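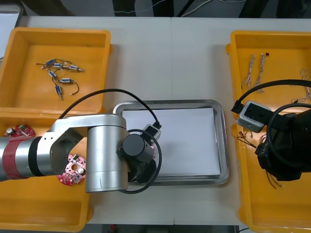

Teaching the two arms to sort parts — bench tips

Quick notes from the Grarnetti workshop, typed up between runs. Add your own at the bottom, sign them.

Before you start

Bins first, arms second. Motors, boards, wire — one kind of part to a bin, every time. Tray in the middle where both grippers can get to it. If the bins slide when you bump them, put a strip of tape underneath.

Paper in the tray. Bare steel throws glare right into the wrist cameras and you lose the part. Plain white is fine. Trim it so it lies flat, a curled corner will catch a finger.

Dress the camera cable before you record. Swing the wrist all the way both directions by hand and watch the loop. Too short and it yanks the plug, too long and it drags across the parts. Hook-and-loop strap, not zip ties, you'll be redoing it.

Cables on the floor: know which one is yours before you pull anything. (Yavuz.)

Driving by remote

Slow. Slower than that. The arm copies your hand, shakes and all. Elbows on the bench helps a lot.

Come in from straight above. Coming in sideways hits the bin wall and the sloped sides push the gripper off line.

Stop for a beat before you close the fingers. Same beat before you open. Makes the clip much easier to cut up later.

One arm moves, the other one parks over its own side. Don't try both until you can do either one without thinking.

Motors with leads on them: grab the can, never the shaft and never the wire. Leads tangle and then you lift three when you wanted one. Shake the bin out between tries so the pile isn't the same pile evry time.

Circuit boards: take them by the edge. Anything tall on the board, a capacitor say, keep the fingers clear of it.

Wire bundles: pick at the middle of the twist. By the end they unroll. Loose strands — skip em, or twist them up first.

Guiding by hand

Good for showing the rough path, bad for the last inch. I do the reach by hand then switch to the remote for the grab.

Hold the arm at the forearm, not by the camera. Sevim has replaced that bracket enough.

Keep your sleeve out of the shot. Roll it up.

Keeping or tossing a try

Dropped it but picked it up again clean? Keep, and tag it "recover". Those are worth having.

Dropped it and reached in with your own hand? Toss.

Forgot what you were doing halfway? Toss. Don't fix it in the notes.

We had 2653 tries on the drive by October and kept 1041. Sounds bad, the kept ones trained better than the whole heap did.

Swap drivers after 57 minutes or whenever you start getting sloppy, whichever is first. Hatice uses a kitchen timer.

End of the day

Arms to park, then power off. Not the other way round, they sag.

Sort strays back to their bins. Check under the table to, small stuff ends up down there.

Write down which bin was where. Doğukan swapped two and we had four sessions labeled wrong.

Wipe the camera lenses with a dry cloth. Nothing wet.

— Remzi, 30 December 2022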